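Stikley (mod)

Stikley is a storage and sorting mod for the block-building game Plodwood. I've kept this wiki page going since the first public build, so forgive me if I ramble - I play with it most evenings!

The mod adds crates, chutes and a sorter block. Crates come in five tiers. The smallest holds 33 stacks and the biggest, the Lebrun crate, holds 500 (it used to be 100, which filled up in no time if you had a quarry running). You upgrade a crate by right-clicking it with the next tier's kit, and everything inside stays put. 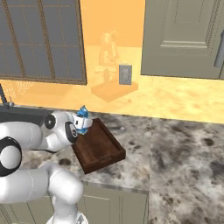 Chutes move items downhill only. If you want to send stuff up, you need a lifter, and lifters need power from any mod that uses the standard cable. I run mine off a water wheel and it's plenty for a small base.

The sorter is the block I get the most messages about. It reads the filter slots from left to right and stops at the first match, so put your picky filters first and the catch-all last. An empty filter slot matches nothing. In older builds it matched everything, and a few tutorials still say so.

Compatibility

Stikley needs the Hedent library, and the server and every player have to be on the same version of it. A mismatch kicks you back to the menu with a "missing registry" message.
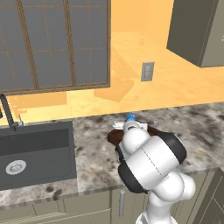 It gets along with most map and recipe viewers. Mods that change stack sizes are hit and miss - crates will show the right count, but chutes still move things in the old amounts.

Known issues

Breaking a Lebrun crate while a chute is feeding it can drop the last stack twice. Turn the chute off first. Crate labels also go blank after a texture pack change until you reload the world, and a fix is planned for the November build.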